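Notes for the breakfast talk – building a firm that outlasts you
Draft 3, 1st June

Mic check. Thank the host. Keep jacket on, room is always freezing.

OPEN
Start with Darlene Cloutier and the first job. No bio. Straight in.
Skamar, the warehouse roof, November, rain coming in over the loading dock. Darlene was the estimator then. Her number was wrong and she knew it before the client did. She drove out and told them. We ate the loss. Pause there, let them do the math.
That client gave us 37 more jobs over the years.
Don't say "integrity." They've heard it from everyone on the program.

HOW SHE GOT THE TOP JOB
Estimator, then project lead, then ran the Dinu office when I couldn't get anyone to move out there. She asked for it. I said no first. Tell them I said no. Wanted her downtown where she made my life easier – bad reason to keep someone in a seat.
Dinu was losing money when she took it. Second year it paid its own way. She did it by turning down work. Three bids she walked away from in one month, I called her up yelling about one of them. The firm that won it spent two years in court.
(Slow down here. I rushed this in rehersal.)

CARKECK
The big one. 283 apartments, two towers, shared garage. Biggest thing we had ever signed.
What I'd do over:
Hire the second superintendent before signing, I waited till the ground was open.
Put the lender and the electrical sub in the same room once. Just once. They were working off different schedules for five months.
Stop going to the site every day. The crew started waiting on me for answers they already had.
We finished nine days late. Paid the penalty. Say the nine days out loud, somebody in the room will know it anyway.
Skip the story about the crane unless running short.

SLIDE CHANGE – click twice, it sticks

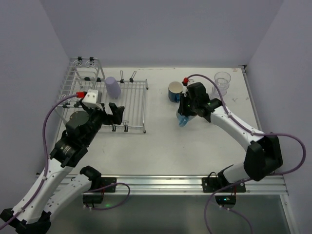 Dish rack, one cup.

MONEY PART
Keep this short, they've just eaten.
679 people on payroll at the top. Then the bad year. Then 113 fewer. I signed those letters myself and I did the first ones badly, read them off a sheet. Darlene sat in on one and told me in the hallway to put the sheet down.
Did the rest without it.
What kept us open: no debt on the equipment yard, and the service side. Small repair jobs, door closers, leaky skylights. We used to laugh at the service side. It made payroll for most of a year.
If anyone asks about the bank, say we stayed with the same one and leave it at that.

LOLLUDECK
Why we bought it. Concrete outfit, family owned, father wanted out, the kids didn't want in. Everybody told me it was a bad fit. Half right. Their trucks were junk and their foremen were the best I ever met.
Kept the name on the trucks. Kept the foremen. Changed the safety training in week one and got some hard looks for it.
The mistake – I merged the two payroll systems over a holiday. Checks went out late. You only get to do that once with a crew. Went around to each yard and apologized in person, took me most of two weeks, coffee in every one.

HANDING IT OVER
I told Darlene a year before I told the board. Would do the same again.
Gave up the corner office first, then the title. Wrong order according to the consultant. Worked fine.
Hardest thing was the phone. Clients kept calling me. Started saying "let me give you Darlene's number" and hanging up quick, before I could be helpful.
She changed the bonus plan the first quarter. I didn't like it. Kept my mouth shut, mostly. Her plan pays the field people sooner and the office people later, and fewer supers have left us since.

Q AND A
Likely ones:
Would I sell? No.
Family in the business? One nephew, in scheduling, he applied like anybody.
Advice for someone starting out – learn to read a set of drawings, even if you're in accounting. Sit with an estimator for a week.
Interest rates – I don't know. Say I don't know.

CLOSE
Back to the Skamar roof. Still dry last time I was under it. Thank Darlene, she's at table four, make her stand up even though she will hate it.
Leave the handouts by the door. Car at ten.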